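Simulation comes to the packing floor at Mengal
Thursday, August 9, 2018

Prys Powell runs the mixed-goods line at the Mengal distribution site, where goods of different shapes arrive jumbled and leave sorted by order. Since May the line has had one robot cell, supplied by Sturnico and driven by planning software called Gotel. Before any new pick routine reaches the floor, Powell's staff run it in simulation. We spoke in the small office where that work is done, two doors from the loading bay.

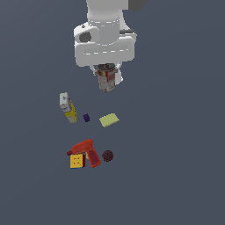
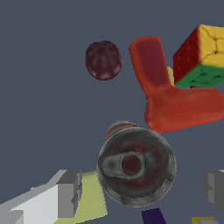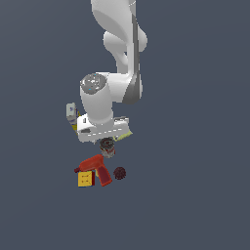
Simulated picking of a can from mixed goods, shown in three rendered views.

Powell came to the job from the packing benches and still describes the software in terms of the bench. A pick routine, in his account, is a list of decisions a packer makes without noticing: which item first, from which side, how hard to hold it, how high to lift before moving across.

"A can is one of the easy ones," he says. "It's rigid, it's round, and it's the same width wherever you take hold of it. The sponge is harder to reason about. It gives when you squeeze it, so the finger position tells you less about whether you have it. A ball wants to roll. If you put all of those close together, the question becomes what you disturb on the way in."

The simulated goods are not copies of Mengal's stock. They are a standard set of household shapes that came with Gotel, and the staff arrange them to match problems reported from the floor. The background is left plain gray. Powell considers this a sensible economy for checking reach and clearance and a poor basis for judging the camera work. "The real tote has shadows, torn film, labels hanging off. We keep the two questions apart. Geometry gets tested in the office. Vision gets tested on the line with real goods."

The office holds a library of 707 saved arrangements. Each began as a written note from a packer or a fault entry from the cell, and each is rerun whenever the planner settings change. The most recent full rerun produced 2408 attempted picks, and the results were read through by three people over two shifts. Powell does not publish a success rate to the floor. He says a single figure led to arguments about the figure, and what the packers wanted to know was which items would be handed back to them that week.

The handing back is the part of the job that has changed most. Under the old arrangement a packer took a tote, emptied it and took the next one. With the cell running, the robot takes what the planner rates as safe, and the remainder goes to a bench on a side conveyor. The remainder is, by definition, the awkward stock. Packers noticed this within days.

"They told me the easy work had gone and the targets hadn't moved," Powell says. "They were right. A target of 400 items a shift was set when a good share of those were boxes and cans. If the boxes and cans go to the machine, the same number means something else." The bench target was suspended while new timings were taken, and at the time of our conversation it had not been replaced. Powell would prefer to have no numerical target at that bench at all. The site's owner, Ukberg, has asked for one by the end of the quarter.

Two packers now spend part of the week in the office. They were chosen by asking who wanted to do it. The training covered the simulator's controls, how to place objects, how to read the contact log and how to step through a run. It did not cover programming, and Powell maintains that it did not need to. The settings they change are approach angle, grip width, lift height and the order of picks.

"The useful thing they bring is that they disagree with the planner," he says. "The planner will come straight down between two items if the clearance is there on paper. Someone who has packed for years looks at that and says, take the outside one first. Sometimes the planner's way is fine. Often enough they've saved us a jam." He gives the instance of a tall carton leaning in a tote. In simulation it stayed where it was put. On the floor it fell against the hand on the first attempt, and the friction value for coated card was changed that afternoon.

There is an open matter of pay. Office hours are paid at the packing rate, although the work is classed elsewhere in the company as technical. Powell has raised it and was told it would be looked at with the annual review. He is careful on the subject of headcount as well. No one on the line has been let go since the cell was installed, but two vacancies have been left unfilled, and he does not describe those as unconnected. "I've said so in meetings with the packers. They can count the empty benches themselves."

Physical strain has shifted — less lifting from the bottom of deep totes, more fine handling of soft and slippery goods. Several packers have reported sore thumbs. The side bench has been raised and a second stool ordered.

A second cell is under discussion. Powell's condition for it is that the rerun of the saved arrangements be done on site by his own people, with the authority to hold back a planner update if they do not like what they see. Sturnico has agreed to this in principle. The wording of the service contract is still being worked out.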